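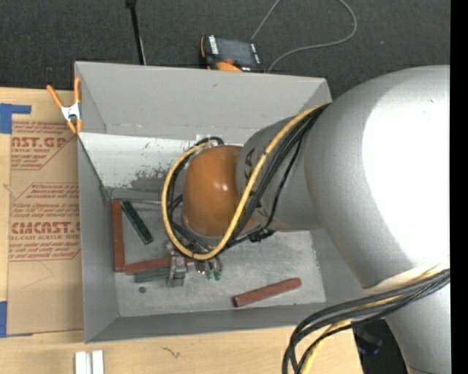 Bins are my favorite thing in the whole workshop, and I will happily talk your ear off about them! I used to keep everything in drawers, and then one Saturday I dumped the lot out on the bench and started over with plain open boxes. What you want is a tall-sided one with no lid and no dividers, like the gray one on the wooden tabletop. Tall walls mean you can rummage hard without screws hopping out onto the floor, and if the floor is dark carpet (mine is too) you know how long a dropped washer can stay lost. Walls that slope inward are great as well - the small stuff slides down to where your fingers can get at it.

Pick one bin per job, and I mean job, so picture hanging gets a bin and bike repair gets a bin. Hammer, hooks, wire and pencil all live together. When the job comes up, you carry the whole thing to the wall and carry it back again after.

Scuffs wipe off better than you'd think. Mix 2 spoonfuls of baking soda with a little warm water, rub it on with an old sock, leave it while you have a coffee, then rinse. Try a corner first. For pencil marks and smudges, a plain white eraser does wonders!

Keep the bin on the table while you sort and pull a chair up to it. Bending over a box on the floor for 50 minutes is how I wrecked my back last November. Put a folded towel underneath if your tabletop scratches easily, and work from one side to the other so you don't pick up the same bolt over and over.

Label the short end, never the lid. Masking tape and a fat marker are fine. I write what's in there and also what I've run out of, and I take a picture of the labels before I go to the hardware store.

Cords go in their own bin, always. Loop each one loosely, tie it once in the middle, and stand the loops up on edge like records.

Comments (3)

Reet Šimkus
The cords on edge! I did ours last night and can finally find the short extension.

hutska_garage
Does the baking soda work on clear bins or does it cloud them?

Manríquez
I'd go easy on clear ones, mine went a bit hazy. Dish soap first.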